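Cullmont handheld port: anyone else stuck at the bell tower?

mossbucket
Started Cullmont on the handheld Saturday and I've already put 20 hours in, which tells you how my weekend went. I love the party banter, I love the map, but the bell tower boss is eating me alive. My whole team is level 6 and he wipes us in two turns! 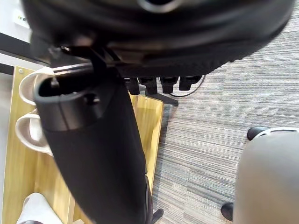
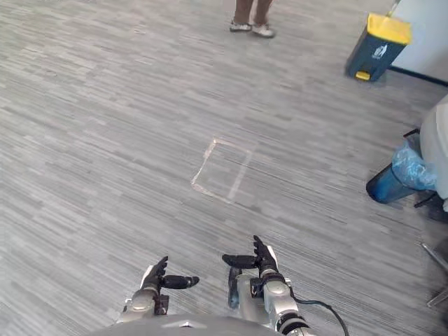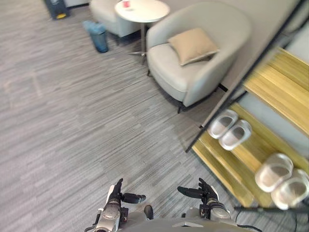
So my question is, do I go back and grind in Hillow or am I missing some trick with the shields? My healer has 551 HP and one bell toll takes all of it.

pango_tea
Don't grind. Go back to the smith in Hillow and buy the cork charm, it halves sound damage. The boss only does sound damage.

rustyladle
Disagree with pango, the charm is a waste of gold that early. Swap your healer to the back row and guard every third turn. I beat him with 897 gold still in my pocket.

pango_tea
You also played on easy, you said so in the Bandex thread lol

rustyladle
I played on NORMAL. Easy was my second run.

dimlantern
Is the port any good otherwise? I heard the load times are rough. I've bought everything Zieliński put out since Bandex, but I'm not paying twice for a slideshow.

mossbucket
Loads are fine for me except going in and out of Hillow, that one drags. Text is kinda tiny too (my eyes are old). Still way better than the Bandex port!

Okay, I bought the charm AND moved the healer back. Got him down to a sliver and then my knight got charmed. Trying again after dinner.

rustyladle
Take the knight out, bring the archer.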